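From: Dinesh Thakur
To: arnivgate-users
Date: 04/12/2019
Subject: Re: Demonstrations by remote control, how slow is too slow?

Vikas Agarwal wrote:

> We recorded 80 demonstrations of the tray task in simulation with
> the hand controller. My operators move very slowly near the parts
> and fast everywhere else. Should I resample everything to the same
> speed before training? Also, does anybody still remove the pauses
> by hand?
>
> Vikas

Hello Vikas,

Thank you for the question. We had the same discussion in the Kenar project in June.

I would not resample to one speed. The slow part near the object is where the operator makes small corrections, and the policy needs many samples from there. We tried it both ways. With equal speed, the arm reached the correct place but closed the gripper too early.

For the pauses, we do not cut by hand any more. Our script removes every step where the command does not change for longer than 3 seconds. Please keep the pauses in which the gripper is opening or closing, the script has a flag for this. Our set has 2,551 episodes after cleaning, so checking each one by eye was not possible. 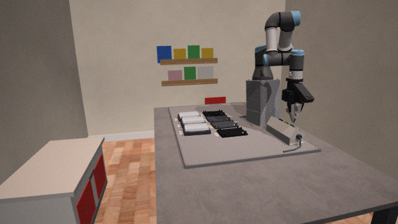

Start poses are the other thing I would look at. We ask each operator to begin from 4 different poses, and to come to the object from different sides. A start with the fingers already low over the box, near its right side, is too easy when it is the only one, and the arm learns almost nothing about the way across the trays. I would also record some starts above the white trays at the left of the mat.

If you can put two or three of your log files on the Gareo server, I will run the script on them and send you the result.

Best regards,
Dinesh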